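Noritia Workshop Tips
Teaching the arm without losing your temper

Posted in April, tidied up since, after the readers of the woodturning page asked why I had gone quiet.

Showing a robot arm a job by hand sounds like the easy option. You hold it, you move it, it remembers. In practice it remembers everything, including the bit where you stopped to scratch your nose. These are the habits that have saved me the most swearing.

Start with objects you would not mind seeing flung across the room. A tape roll, a little box and a puzzle cube are plenty for a first week. Leave the good mugs in the kitchen.

Clear the rest of the table. If a pencil is lying there during every demonstration, the arm may decide that the pencil matters, and then you own a pencil-dependent robot.

Look where the cable goes before you move anything. Swing the arm slowly through the whole job once with recording switched off, and watch the slack at the furthest reach. A cable that behaves nicely on the way out can still catch on the way home.

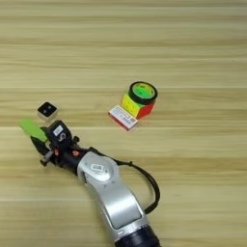
Should I push the arm about by hand or use a remote?
Pushing by hand is quicker to learn and gives you a feel for where the joints don't want to go. The remote keeps your sleeves out of the camera's view, and that matters if the camera pictures are part of what it learns from. I use my hands to work out the route and the remote to record it.

Whichever you choose, approach slowly and leave quickly. Most of my early failures were in the last finger's width before the grip, where I had hurried because I knew what was coming. The arm did not. Come in square to the object, stop for a breath, close, stop again, lift.

Small boxes want gripping across the short side. Try it along the long side and you'll be fetching it from under the bench. Tape rolls can be taken by the rim or across the whole width, but pick one and stick to it. My first batch had both, and the arm's considered opinion was to aim halfway between the two.

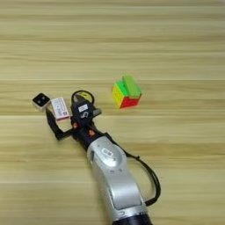
The same goes for the order of work. If the box goes first on one run and the cube on the next, you have taught it two jobs and labelled them as one. Write the order on a card and prop it by the remote. I felt silly doing this for three objects. I felt sillier after throwing out 75 recordings.

Shift things a little between runs, though. A thumb's width, a slight turn, a bit nearer, a bit further. Leave everything in exactly the same spot and it will learn the spot, then close its fingers on fresh air with great confidence when the cube is elsewhere.

Keep your mistakes in a separate folder. A fumble followed by a decent recovery is worth having, so long as you know which file it's in. A fumble followed by you saying a word and hitting the stop button is not.
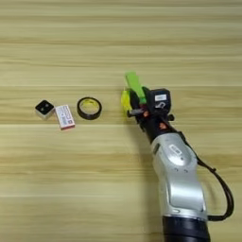
How many demonstrations does one simple job need?
For a plain pick-up-and-put-down on a tidy table, 75 careful ones got me further than 400 done in front of the telly. Add more when you add objects, or when you move to a different table.

Odds and ends

Wipe the finger pads before a session. Tape leaves them tacky, and a tacky pad lets go late.

Draw the blinds if the sun crosses your bench. Recordings made at three in the afternoon taught mine nothing useful about nine at night.

Name files as you go. I have one called 3032_final_proper and I could not tell you what is in it.

Stop when your shoulders creep up. Tired demonstrations look fine on the evening and dreadful at breakfast.

Next month: glue, and getting it off things.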